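Weidemann SC-3 basketball shot clock and scoreboard set: long-term review

The SC-3 is a portable scoring set aimed at domestic basketball competitions: one main scoreboard, two shot clock heads, a scorer's console and a wireless link between them. Our association runs junior and senior fixtures on two courts in a shared hall, and the fixed scoreboard on court two had reached the point where the tens digit on the visitor side could no longer be read from the far bench. A replacement wall unit was quoted at more than twice the price once the electrician was included. The SC-3 came in at $4,000 delivered, with a two-year warranty on the displays and one year on the batteries.

The set was bought through Clerkico, the distributor, and arrived in three cartons. Nothing was damaged. The printed manual covers the earlier SC-2 and has a loose sheet listing the differences, and two of the page references on that sheet are wrong. The PDF from the distributor's site is correct and is the one to keep on the bench.

Hardware

The main board is an aluminium-framed panel with red LED digits for score and yellow for the game clock. Team fouls and period sit in the bottom row and are noticeably smaller. Score and clock are legible from the opposite baseline under full hall lighting. The foul digits are legible from the opposite sideline but marginal from the far corner of the stand, particularly in the late afternoon when the western windows catch the sun. There are three brightness levels. We leave it on the highest and have seen no reason to change.

Each shot clock head weighs a little under four kilograms and can sit on the floor behind the baseline or clamp to the backboard support. The supplied clamps fit round tube only. Our towers are square section, so we used a pair of Wevholm adaptor brackets, which fit without drilling and have not moved. Anyone with square-section towers should add the brackets to the order at the start.

The console has a rubberised keypad with separate blocks for home, away and clock. The layout is sensible. The 24-second and 14-second resets are two distinct keys, side by side, with a raised ridge between them, and a scorer can find either one without looking down. The horn key is on the opposite corner, well away from anything pressed in a hurry. My one complaint is the possession arrow, which shares a key with the timeout counter and needs a long press to change. Under pressure, new scorers press it short and take a timeout off the home team.

Timing

The game clock was checked against a reference timer over full ten-minute quarters and stayed within a tenth of a second each time. Tenths are displayed in the last minute of each period, as they should be. The shot clock shows tenths in the last five seconds.

The shot clock heads follow the console with no lag I can detect by eye. The horn and the backboard light strip trigger together. On the SC-2, which another club in our zone still uses, the light comes on slightly ahead of the horn, and this has caused arguments over last-second shots. That fault appears to have been fixed.

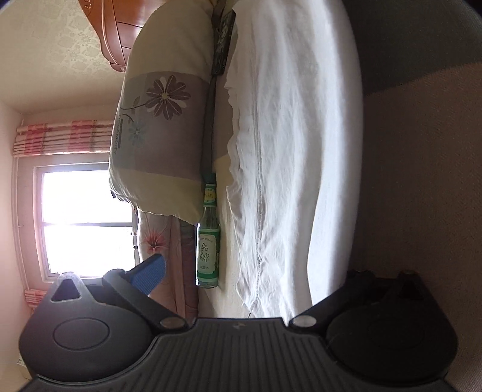
Ballarat, Vic. – 2021-07-31

This section replaces the short first-impressions note that was on this page since December. The set has now logged 456 games across juniors, seniors and one weekend carnival, with an interruption for the lockdowns.

Battery life is the main finding. The console was rated for 30 hours and delivered that when new. It now needs charging after every second game night, well short of the claim but workable. The shot clock heads have held up better and still get through a full Saturday-length program of juniors with charge remaining. The main board has no battery and must be plugged in. The supplied lead is too short for any court I have worked on.

The wireless link has dropped out four times. Three of those were on the same evening, during the carnival, when both courts were running SC-3 sets on the default channel. The fix is to give each set its own channel through the service menu, a job of two minutes that the manual leaves to an appendix. The fourth dropout was unexplained. In each case the clock kept running on the board and resynchronised when the console reconnected, so no time was lost. The score did not update during the gap and had to be checked against the paper sheet.

One horn failed, on the left-hand shot clock head. It was replaced under warranty. Turnaround was nine working days including freight, and we ran the affected end with the light strip alone in the meantime, after agreeing it with the referees before each game.

The rubber keypad is wearing. The legend on the home two-point key has gone altogether and the one on the clock start key is going. A label has been stuck over the first. Screen-printed legends on the most heavily used keys are a poor choice at this price – moulded legends would have added very little.

Software

Firmware updates are loaded by USB stick. There have been two. The first added the option to hold the shot clock display blank when the game clock has less time remaining than a full reset, which saves the scorer a step at the end of a quarter. The second is described only as stability improvements, and I noticed no change.

Presets are available for FIBA rules, running-clock domestic rules and 3x3, plus four custom slots. We use one custom slot for under-12s, with no shot clock and a running clock that stops only in the last two minutes of the game. Setting it up from the console is slow, as every value is entered through a two-line display, but it only has to be done once. Presets survive a flat battery.

Compared with the alternative

We also had a Cullska set on loan for three weeks before buying. Its main board is larger and the foul digits are much better. The console is a tablet application, and two of our older scorers disliked it strongly because there is no physical key to feel for. It also costs $4,000, without the second shot clock head, so the real gap is wider than the price lists suggest. A club with a full-time venue and a consistent scoring crew might prefer it. With a roster of parents rotating through the bench, physical keys were the deciding factor for us.

Minor points

The carry case for the shot clock heads is good. The case for the main board has one handle, placed off centre, and is awkward on stairs.

The clock stop foot pedal is sold separately. We have not bought it.

Spare console batteries are a proprietary pack. Order one with the set and rotate them.

Rating: four out of five for timing and general use, three out of five for the keypad and the batteries. I would buy it again, with the brackets, a spare pack and a longer lead on the same invoice.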